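**Review: Kombo Workcell Planner, Vudness assembly hall**

The Cundoler plant adopted Kombo in October to plan automated handling of panels and wooden strips. Olura supplies the software, which lets staff rehearse a gripper's approach in simulation before a cell is changed. Fifteen employees took part in this review over 136 working hours.

The effect on daily work has been considerable. Fitters who once lifted up to 400 parts per shift now spend part of the day checking approach paths and correcting them. Most welcomed the lighter physical load — several asked for more training time than the plan allowed. Pay grades have not yet been adjusted, and the review panel regards this as overdue.

The gripper view is clear and easy to read. Menus are slower to learn, and the printed guide is thin.

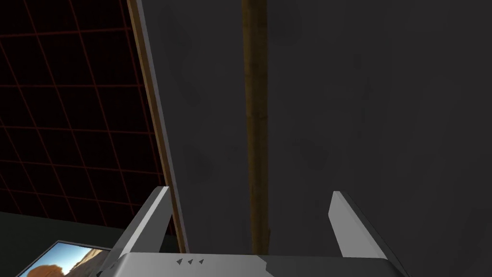
*Simulated gripper view: fingers open, wooden strip between them.*

Rating: recommended, with a second training block for the evening shift.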